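Chapter 7
Teaching by Demonstration: What the Operator Leaves Behind

Most introductions to this subject begin with a promise. Show the robot what you want, the promise goes, and it will work out the rest. A person who has never written a line of code takes hold of the arm, or picks up a controller in another room, and performs the task a few times. The machine watches itself being moved and learns to move that way alone.

Read this chapter with some suspicion of that promise. Demonstration is useful, and you will use it in the lab. But a demonstration is a record of what one person did on one arrangement of objects, and it is easy to mistake it for a record of what the person knew.

7.1 What gets recorded

Two methods concern us. In hand guiding, the operator holds the arm and pushes it through the motion while the joints give way. In remote control, the operator works a second device and the arm follows. In simulation only the second is available, for the plain reason that there is no arm to hold.

The recordings used in this chapter come from the Tufa exercises, a set of simulated tabletop tasks driven by remote control. The full set holds 2,475 demonstrations. Tufa is a modest project, and we chose it partly because its faults are easy to find.

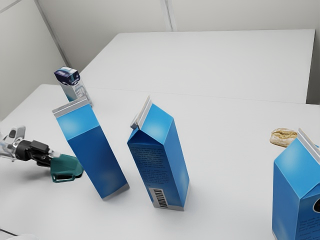
Figure 7.1. A teal object held in the gripper, low over the table, in a simulated tabletop task.

Consider what the operator has to settle before reaching a moment like this one. Which object comes first? From which side should the gripper approach? How close to the cartons is too close? The recording keeps the answers as joint angles and finger positions. It doesn't keep the questions. If the operator came in from the left out of habit, the learner receives the habit with the same weight as everything else.

Early sales literature from Plekimow, a maker of remote control stations, called this "capturing expertise." We would ask for evidence. When the Plekimow station was tried at the Millside teaching lab in September, the same operator repeated one task on two afternoons and produced two different grasps. Both were logged as correct. A learner trained on the mixture tried to split the difference and closed its fingers on air.

7.2 The trouble with what the operator sees

A person steering an arm from a distance depends on whatever views the station supplies. A view from well back shows the layout of the table but gives a poor sense of depth near the fingers. A close view helps with the last bit of the reach and can be filled almost entirely by a single object.

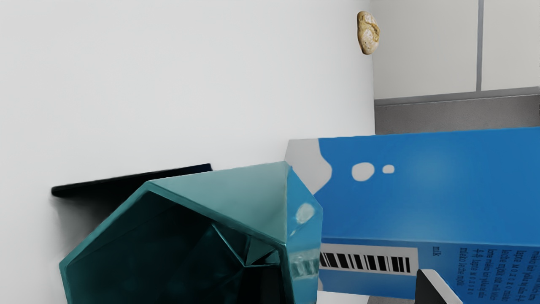
Operators make up for this by slowing down, stopping, and nudging the arm until they feel sure. Those pauses go into the data. Some learning methods copy them faithfully, and you end up with a robot that hesitates at a point where it has nothing to be unsure of. Trimming the pauses afterward sounds like an easy fix, but a pause may also be the only sign that a choice was being made. Cut it, and the choice looks like a reflex.

There is a second difficulty. The operator may use information that never reaches the learner. Someone who has been told that a carton tips easily will steer wide of it. The learner sees a wide path and no cause for it. If the carton is later moved, the wide path may stay where it was.

The Gomia format, which we use for the exercises, stores camera views beside the arm's motion and leaves a field for operator notes. Of the Tufa demonstrations, 294 have anything written in that field, and many of those notes read "ok."

7.3 Near misses and second tries

Should a failed attempt be kept? The usual advice is to throw it out. We think the advice is too quick. A gripper that stops short and has to try again shows the learner how to get out of trouble, and clean runs contain almost none of that. A set made up only of smooth successes teaches a policy that has no idea what to do once it drifts. 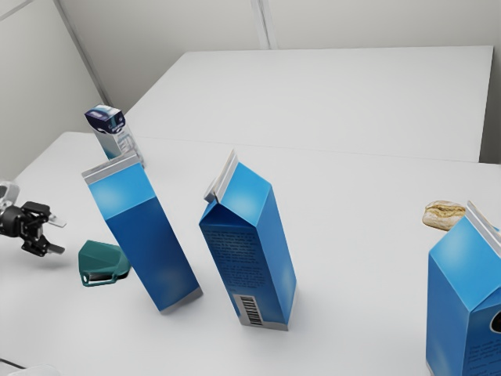
Reviewers of an earlier draft did not all accept this. Keep the failures if you like, one of them wrote, but then somebody has to label where the mistake ends and the recovery begins, and in my experience two people will put that line in two different places. The objection is fair. Exercise 7.4 asks you to draw the line yourself in a short run, and then to compare your answer with a classmate's before training anything on it.

The next section takes up hand guiding, where the operator can feel the arm but also gets in the way of its cameras.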